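Elberg publishes open code of practice for testing household robots in simulation

January 2025

Elberg, the testing and advisory firm for service robots, has published a code of practice for developers who use simulated homes to test robots that pick up and move everyday objects. The code is free to download and may be used by any company, university or test house without a licence.

The document, titled the Plornel Code, sets out how simulated grasping tests should be planned, run and reported. It covers robots with two-finger grippers working in kitchens, living rooms and storage areas. It does not cover mobile robots that carry people, or robots used in medical care.

Simulation is now a normal part of robot development, but test reports differ widely in what they include. Some give a single success rate with no account of the objects used, the starting position of the gripper or the point at which a trial was judged to have failed. Buyers and safety assessors have told Elberg that such reports are hard to compare.

The Plornel Code asks developers to record the same basic information for every trial. A trial record must state the object, its size and mass in the simulator, the friction values applied, the starting position of the fingers and the result. Trials that are stopped early must be kept in the record and marked as stopped. They may not be removed from the total.

The code also separates approach from grasp. A gripper that reaches an object but has not closed on it is recorded as being in the approach stage, however near the fingers are. The grasp stage begins when both fingers are in contact with the object, and a lift is only counted once the object has been held clear of its support for 2 seconds.

"We kept seeing reports where a near miss and a firm hold were put in the same column," said Daryna Palamarchuk, who led the drafting work at Elberg. "An assessor needs to know which one happened. The rules for that are short and most teams can adopt them without changing their software."

Rounded and smooth objects are given their own section. These are more likely to roll or slip as the fingers close, and the code requires them to be tested at no fewer than 9 different starting angles. Developers must also report the gap on each side of the object before closing, so that off-centre grasps can be reviewed separately.

A further section deals with surroundings. Furniture, handles and open frames near the object must be listed where the arm could strike them, and any contact with them must be logged even if the grasp succeeds. Camera views may be tilted or partly blocked by the gripper itself – this is common with cameras mounted close to the hand – but the view used must be the same one the control software receives.

The draft was tried out in July on Negi, Elberg's simulation platform. The trial set was made up of 548 grasping runs, all of which were scored twice by separate reviewers using the draft wording. Where the reviewers disagreed, the definitions were rewritten and the runs were scored again. Most of the changes concerned the boundary between approach and grasp.

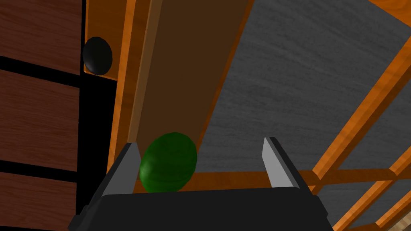 Simulated grasping test: a green, melon-like object lies between the open fingers of the gripper, nearer to the left finger.

Results from simulation do not replace physical testing under the code. Developers who make a claim about a finished product must repeat a sample of the trials on real hardware and publish both sets of figures side by side. Differences between the two must be explained in the report.

Estitz, which makes grippers for light domestic use, will be the first manufacturer to report against the code. Its first report will cover 900 simulated trials, together with the physical sample.

Elberg will accept comments on the code from developers, assessors and users. Comments should refer to the clause number and, where possible, suggest replacement wording. A revised edition will be issued once the comments have been reviewed.

The Plornel Code, a blank trial record and a short guide for assessors are available from the publications section of the Elberg website.

About Elberg

Elberg provides testing, training and technical advice to makers and buyers of service robots. It also runs the Negi simulation platform.

Media enquiries: Daryna Palamarchuk, Elberg press desk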